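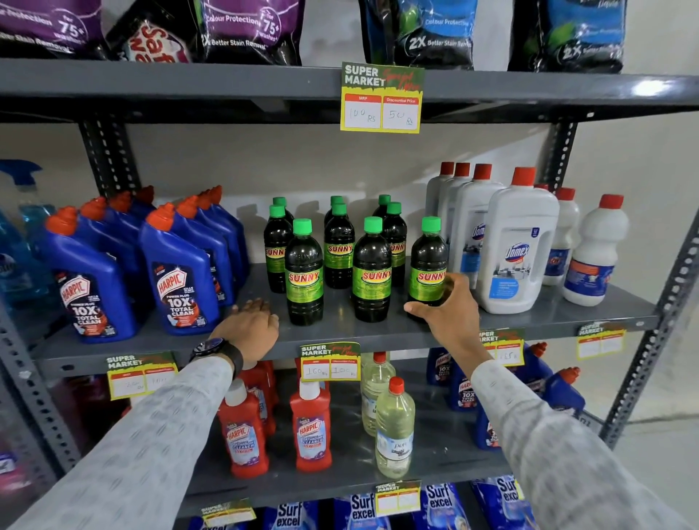

Dividend reinvestment or cash, when the account is small?

Asked by Bendik Backlund in Saving and Investing

Hello all. I have 14 shares in a company named Kvam and a bit more than $2000 in a dividend fund at the broker Furitow. In February I received a letter that I can choose between automatic reinvestment and payment in cash. Until now it was cash, and it stays in the account and earns nothing. I do not need this money for daily life. My questions are: do I pay tax if I reinvest, and can I change my mind later? The letter does not explain it well, or maybe I do not understand it well.

3 answers

Jenwood
Yes reinvest. Always reinvest.

Lullthorpe
I try to answer both parts. In a normal taxable account in the US, the dividend is counted as income in the year it is paid, also if you never see the cash. So reinvesting does not save you tax. In an IRA it is different, there you have no tax on it in that year.
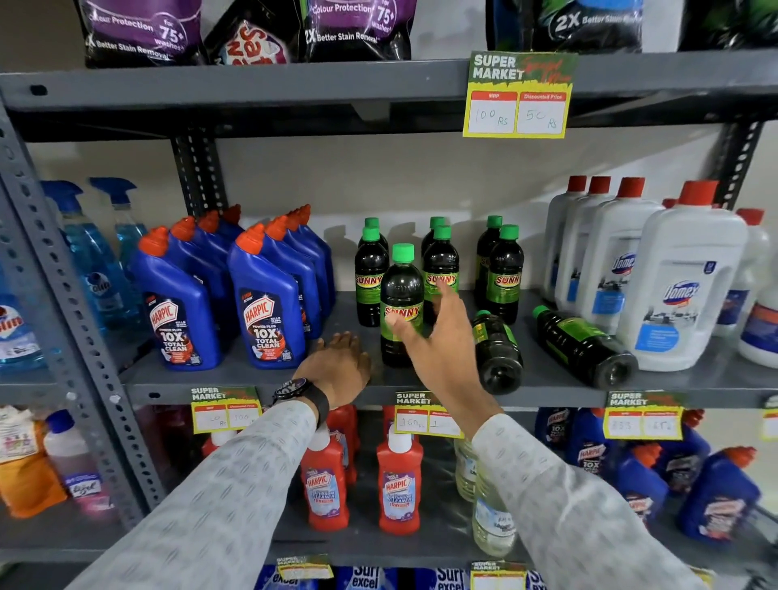
The second point is record keeping. Every reinvested dividend is a small new purchase with its own price. When you sell, you must add these to your cost, or you pay tax two times on the same money. Most brokers keep the list for you, but please download it once a year.

To change your mind is normally possible, but ask when the change starts. With my broker I was too late for one payment of $287 and it went into shares.

divi_reader
Check also if they buy fractional shares. If not, a small dividend can sit there as cash until it is enough for a whole share. My first one was for a stock over $100 and I waited very long.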